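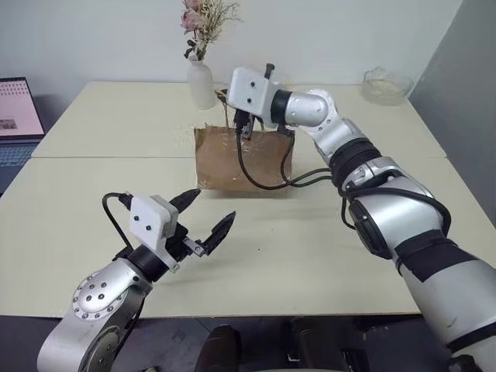 Tunstall, October

Last updated: October
Reading time: 2 min

Drop-leaf table

A drop-leaf table is a table with a fixed middle part and one or two hinged flaps (the leaves) that hang down at the sides until you want them. I grew up eating at one and I still think it's the best idea anybody ever had for a small kitchen!

History. They caught on in homes where one room had to do everything. You ate, you cleared up, you dropped the leaves and pushed the whole thing against the wall.

Types. The gateleg has legs that swing out like a garden gate to hold the leaf up. Mine is a gateleg, a Prusero, and it seats four with one leaf up and six with both (if they're friendly). The Pembroke is lighter, with short leaves on little wooden brackets. Then there's the butterfly, named for the shape of its supports, and that's the one I'd buy next.

The joint. Older tables often have a rule joint, where a rounded edge tucks under a hollowed one so there's no ugly gap when the leaf hangs. Crumbs still get in there, and I go after mine with an old toothbrush every Tuesday.

See also: gateleg table, trestle table, card table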